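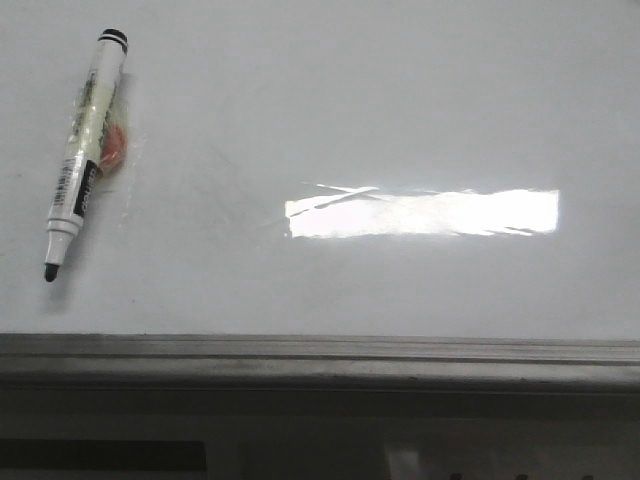
Bergþóra Laxdal thinks the best thing you can do for your handwriting is slow down until it feels silly, and after a month of trying it I'm a total convert.

She teaches an evening lettering class in Gundstead, eight students at a time, and she doesn't start with pretty alphabets. She starts with grocery lists. You write "onions" the way you always do, then again at half speed, then again at half of that. By the fourth go my "n" had two legs for the first time since middle school!

I came to all this by way of a birthday card. I'd written my aunt a long message (a good one, I thought) and she called to ask what it said. So I signed up, bought a pad of lined paper, and spent December filling it up at the kitchen table around 6 a.m., before anybody wanted breakfast.

What surprised me most was how much of it lives in the arm. Laxdal has everyone write big at first, standing up, letters as tall as your hand, moving from the shoulder. Fingers tire fast and cramp up. Shoulders don't, or not so quickly, and when you sit back down with a pen some of that looseness comes with you. My lines still drift uphill, but they drift together now.

Spacing came next. Tatu Rashidi, at the desk beside mine, had gorgeous letters and words that ran together like a train, and the fix was to leave room for a small "o" between each one. I stole that trick right away. It works on envelopes, on labels, on the calendar by the fridge.

The class gets into arguments, too, and they're wonderful. Do you close the top of a 4? Should a 7 have a bar? Edileuza Cordeiro learned to bar hers as a kid and won't hear a word against it, and I've started doing it myself (it looks so sure of itself). We lost most of an hour to the lowercase "r", and I'd happily lose another.

I've filled 329 lines so far, dated down the margin. The early pages are rough. Somewhere past the middle there's a "Thursday" I'm so fond of that I drew a little box around it. My aunt's next card is half written, and I'm still deciding what to do about the capital G.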